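4.2 Open day at the Bernstead laboratory

The second part of the study took place during the open day held at Bernstead in July. Visitors came in groups of four or five and were given the hand-held gripper after a short introduction. The task was to grasp a plastic bottle standing on a desk. We did not clear the desk for the visit. Earlier sessions at Benstead had used a bare table, and we wanted to see how newcomers managed with jars, mugs and cartons close by.
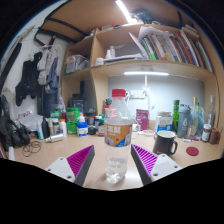 Each visitor was allowed one practice attempt, which was left out of the analysis. The instruction was kept short: bring the fingers up on either side of the bottle, close them, and hold. No advice was given on speed or on where to grasp. Most visitors approached slowly and corrected their aim once or twice before closing — a habit also seen among our own staff in the first week of the Trulov trials.

Grasps were scored by hand afterwards. A grasp counted as centred if the bottle stood between the two ribbed pads and was held from both sides, as in Figure 5. Grasps on the neck or cap were scored separately. Where the two scorers disagreed, the recording was viewed again and a joint score entered.
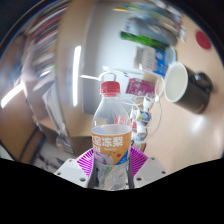 Figure 5. Bottle with a red cap held between the two gripper fingers at the open day.

The visit added about 50 recordings to the Chiu set, which now holds 3854. They are kept under their own label, as the visitors had far less practice than the other participants. Results for the two groups are therefore reported separately in Section 5.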